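Dirnine zieht um: Mehr Platz für Stoffe, Maschinen und alle, die nähen wollen

Brasanness. Wer in den vergangenen Wochen am alten Fabrikgebäude an der Kurerside vorbeigekommen ist, hat das neue Schild schon gesehen: Das Nähgeschäft Dirnine eröffnet dort im August seine neuen Räume, und die Vorfreude in der Stadt ist groß. Vorne wird verkauft, hinten wird genäht, und dazwischen steht ein Zuschneidetisch, an dem man endlich auch einen Mantel auslegen kann, ohne den Stoff dreimal zu falten.

Mit umgezogen ist die Schnittmustersammlung. Rund 3.000 Bögen liegen inzwischen in flachen Schubladen, sortiert nach Jahrzehnten und nach Größen, darunter viele Hefte, die man sonst nur noch auf Flohmärkten findet. Kopiert werden darf vor Ort auf Folie oder Seidenpapier. Mitnehmen kann man die Originale nicht, auch nicht übers Wochenende.

Neu ist der offene Nähsaal, der den Namen Um trägt (nach dem Umnähen, mit dem in dem Geschäft vor vielen Jahren alles begann). Man kommt mit seinem angefangenen Rock, mit der Hose vom Dachboden oder mit einer Maschine, die nur noch Schlaufen macht, setzt sich dazu und fragt. Eine Anmeldung braucht es nicht. Der Saal ist zu den Ladenzeiten geöffnet und bleibt an zwei Abenden im Monat bis 22 Uhr hell.

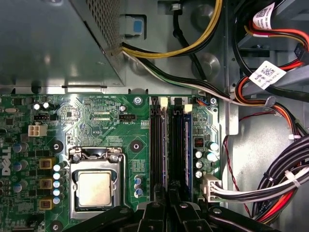

Sie habe ihre Overlock drei Jahre lang nicht angefasst, erzählte eine Kundin beim Probeabend im neuen Saal, weil sie das Einfädeln jedes Mal zur Verzweiflung gebracht habe. Nach einer halben Stunde am Tisch sei der erste saubere Saum fertig gewesen, und jetzt wolle sie sich gleich an Jersey wagen – am liebsten an ein Ringelshirt mit passenden Streifen an der Seitennaht.

Genau solche Abende soll es jetzt regelmäßig geben! Im Saal stehen 20 Nähplätze, jeder mit eigener Lampe und höhenverstellbarem Stuhl. Wer keine Maschine besitzt, leiht sich eine und zahlt dafür nichts extra. Auch zwei Stickmaschinen sind dabei, und für Jeans und Leder gibt es einen schweren Dreifachtransporter, der früher in einer Polsterei gelaufen ist und sich durch acht Lagen Denim arbeitet, als wäre es Batist.

Auch Kurse sind wieder im Programm. Der Grundkurs läuft über fünf Abende und kostet 119 Euro, Garn und Probestoffe inbegriffen. Genäht werden ein Kissenbezug mit Reißverschluss, eine gefütterte Tasche und zum Schluss ein einfaches Kleidungsstück nach Wahl. Wer schon weiter ist, kann sich für den Hosenkurs eintragen, bei dem zuerst ein Probemodell aus Nessel entsteht und danach so lange gesteckt und gezeichnet wird, bis der Schritt sitzt. 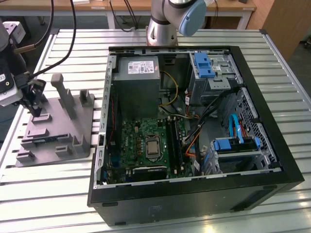

Daneben gibt es einen Wartungsnachmittag, an dem die Teilnehmenden ihre mitgebrachten Nähmaschinen selbst reinigen und ölen, die Fadenspannung prüfen und lernen, woran man eine stumpfe Nadel erkennt. Bitte die Bedienungsanleitung einpacken, falls sie noch existiert, und unbedingt die Spulen, die zur Maschine gehören. Fremde Spulen sind erstaunlich oft der Grund, wenn der Unterfaden spinnt.

Zur Eröffnung legt Dirnine eine Restekiste aus, in der alle Baumwollstücke unter 50 Zentimetern Länge nach Gewicht abgegeben werden. Für Patchwork ist das ein Fest, und auch für Kinder, die ihre ersten geraden Nähte üben. Die Leinenstoffe aus dem alten Laden liegen ebenfalls bereit, in Senf, Rauchblau und einem ganz wunderbaren Ziegelrot. 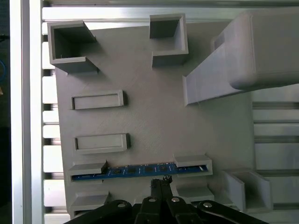

Halteplatte aus dem 3D-Drucker auf einem Gestell aus Aluminiumprofilen

Der Eingang liegt auf der Hofseite, Fahrräder können gleich neben der Rampe stehen. Geöffnet wird am Eröffnungstag um 10 Uhr, die erste Runde im Nähsaal beginnt um 14 Uhr. Die Kurslisten liegen an der Kasse aus, für den Hosenkurs sind noch wenige Plätze frei.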